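3 min read

Jotura Brings Back the Steamed Dumpling Supper, With Chairs This Time

QUEZADA, October: Jotura, the neighborhood cooking school on the second floor of the old Mostau building, will reopen its monthly dumpling supper this fall after a break of 11 months. The break was planned as two weeks. Plumbing had other ideas.

Guests fold their own dumplings, steam them and then eat them, including the ugly ones. Founder Refugio Tovar expects the group to get through roughly 500 in an evening.

"People arrive worried about their pleats," said Tovar. "By the second batch they are worried about running out of vinegar."

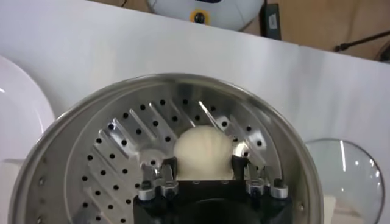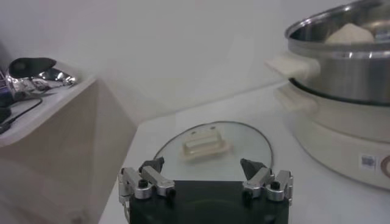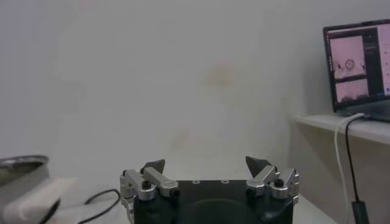
Each supper runs from 6:30 p.m. until the dishes are done, a job that has been written into the ticket terms. There are 2 fillings on the menu, pork with chive and cabbage with mushroom. Requests for a cheese filling will be read and kept on file.

Dough is in the hands of Gyula Bárány, who joined Jotura from the Trillovon bakery and still gets up at four in the morning out of spite. He will also teach a short class on rolling wrappers for guests who own a rolling pin and have been using it on pie.

Tickets are sold at the school's front desk. Aprons can be borrowed and must be returned.

We use cookies to improve your visit. Accept | Manage settings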